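Vullach says its new slippers last ten years. Where's the proof?

Feb 26, 2021

Footwear seller Vullach has put a ten-year promise on its house slippers, and shoppers are being asked to take a lot on faith.

The company says 598 testers wore the slippers at home and that "nearly all" were happy. It won't say how long they wore them. The test began in December, according to a notice on its own site, so the answer can't be ten years.

The small print is less generous than the ad. Worn soles aren't covered. Neither are stretched straps, and buyers must mail the pair back at their own cost to a warehouse run by Hegedűs.

"Take out the sole and the strap and I'd like to know what's left," said Magdolna Mészáros, who writes a consumer column for Veveo. She has asked for the full test results twice and received a brochure both times.

Mirela Frota, a Vullach spokeswoman, called the promise "a statement of confidence" and said over 700 pairs had been ordered in the first week. She didn't say how many had been returned.

Rival Skernel offers one year on its slippers and makes no claims about testing.

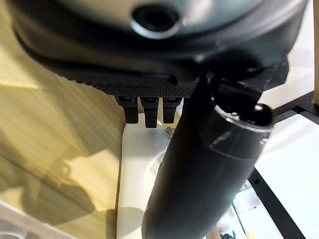
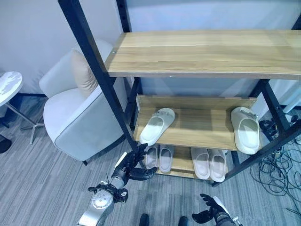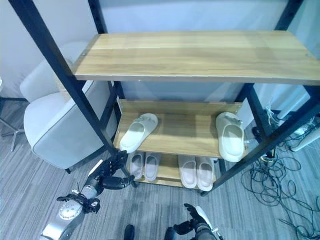 Second and third photos: pale slide footwear on the middle shelf of a black-framed rack.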